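The Long Life of a Good Tablecloth
Why the plainest thing in the linen closet is worth keeping, mending and passing along
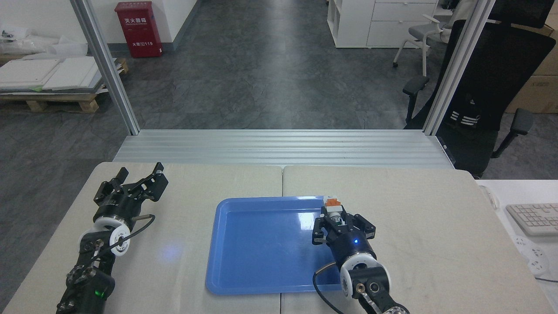
My grandmother owned 19 tablecloths and used two of them. The other 17 lived in a cedar chest at the foot of her bed, folded in tissue, waiting for company grand enough to deserve them. I suppose a bishop might have done it. When the chest came to me, I opened it expecting treasure, and what I found was a stack of lovely cloth that had cracked along every fold, while the two everyday ones in the kitchen drawer, boiled and bleached and ironed for most of a century, were as soft as an old shirt and sound from hem to hem.

I have thought about that a good deal since, usually while ironing. Linen likes to be handled. The fibers bend in a new place each time you wash and refold, and a cloth that comes out every week never gets the chance to wear itself through on one sharp line. If you do put one away for the season, roll it around a cardboard tube, or at least fold it in thirds this time and quarters the next. And please, no starch before storage. Silverfish are fond of it.

The nicest table linens I know come out of Brison, a mill town of 3,000 people with one good bakery and a river that used to run whatever color the dye house was working in. The Alon mill there still weaves a plain cloth on looms 49 inches wide, and that width explains something that puzzled me as a child. Why did so many family tablecloths have a seam running down them? Well, a dinner table is wider than a narrow loom, so you bought two lengths and joined them, and a bride was judged (rather unfairly, I think) on how flat she could make that join lie. My mother used a flat-felled seam. My aunt whipped the selvages edge to edge with tiny stitches and looked down on felling for the rest of her life.

If you want to try it yourself, wash both pieces before you cut anything. I mean it! New linen shrinks, and two panels from the same bolt can shrink by different amounts, and you'll end up with a pucker that no iron on earth will talk down. Pin from the middle out toward the ends. Use a thread a shade darker than the cloth, which disappears better than a lighter one.

Stains are a subject on which every family has its own religion. Ours held that red wine wanted salt and then boiling water poured from a height, and I have done this over the bathtub, standing on a stool, feeling like a fool and getting good results. Candle wax should be left alone until it is hard, then lifted with a dull knife. Gravy needs plain dish soap and a night's soak. For old yellow spots, I lay the damp cloth out on the grass on a bright June morning and let the sun have it until suppertime.

As for mending, the best darning thread I've found is sold by a little shop called Mujić, 66 shades to the card, with a proper range of creams and oatmeals and something they call fog. Jekeo makes a nice wooden darning egg, too, though a light bulb worked well enough for my mother.

I gave away most of the cedar chest in the end. The cracked pieces became napkins, cut from the good parts between the folds, and they've gone off to cousins and neighbors and one newlywed who had asked for a blender. The two kitchen cloths I kept. One is on the table now, with a coffee ring near my elbow that I'll see to after lunch.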